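Humbridge College, Stores and Workplace Organisation
Handout 6: Bins, racks and the floor between them
Tutor: Zhenhua Liang

Read this before the May workshop. Those who skipped Handout 5 may find the word "tote" alarming; it means a bin with ambitions.

1. Why bins at all

Stock left loose on a shelf spreads until it meets a wall. A bin gives it a boundary and somewhere to put the label. In the Taheri exercise you will sort 40 items into bins and then find 30 of them again, which is when most groups discover that "miscellaneous" was a poor choice of label.

2. Shelf and floor
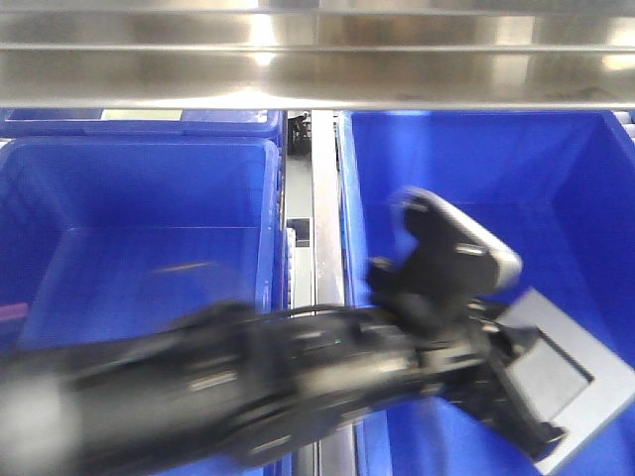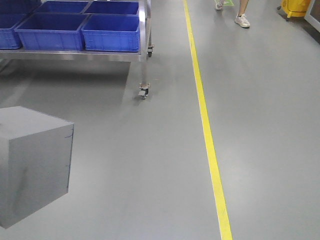 Floor marking is the cheapest part of any store and the first to be ignored. A line is only a request. It works when everyone knows what belongs on each side, and stops working the first time someone parks a pallet across it "for a minute". Note the yellow stripe on the grey floor, with the wheeled rack and its blue bins to the left of it and mostly open floor to the right. Wheels deserve some suspicion — a rack that can be moved will be moved, so write down where it lives.

3. Choosing a bin

Deep bins with sloping walls hold plenty and hide most of it. Flat items slide to the bottom and stay there until stocktaking. Use deep bins for bulky goods, shallow ones for anything you may want again this year. One colour throughout looks smart and tells you nothing, so budget for labels.

4. Before the workshop

Draw your own cupboard, shed or desk drawer as a store plan, with one marked walkway. Bring the Plorine label sheets. Pencil, please. Last term's felt-tip plans are still legible on the tables.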